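Lerkau opens its training floor, but the robots are still in class

GRIMITPORT: Lerkau let the public into its training floor in January, and 211 visitors filed through in groups of eight to see what the company calls the household help of the near future. What they mostly saw was people tidying tables.

The open day was billed as a look at Cocco, the home robot Lerkau says will wipe counters and put away dishes. Cocco itself made one appearance, at 10 in the morning, behind a rope. It folded a towel, slowly, and was then wheeled off for what a guide called scheduled maintenance. Later groups got a video.

The rest of the tour went to the room where the teaching is done. Workers there hold a gripper in each hand and go through small chores, and the recordings are used to train the software. Lerkau says it has gathered 845 hours of this so far. It would not say how many of those hours Cocco has learned anything from.
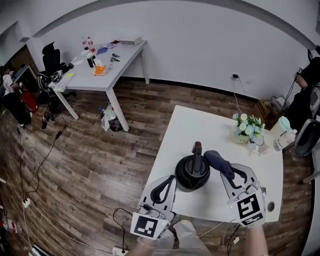
Asked how the robot copes in a kitchen it has never been in, the guide said results were "very encouraging" and moved the group along. No success rate was given for any task. A handout promised 100 household skills at launch but listed only a few of them, and "assists with beverages" could mean almost anything.

The town has a stake in the answer. Lerkau rents its space in the old Drenolier works at a reduced rate, a deal the council approved on the promise of local jobs. The company said it is hiring for the training floor but declined to say how many of the posts are permanent or what they pay.

There is no price for Cocco and no sale date. Visitors were invited to join a waiting list on the way out. A second open day is planned for the spring, and Lerkau says the robot will be running all day for that one.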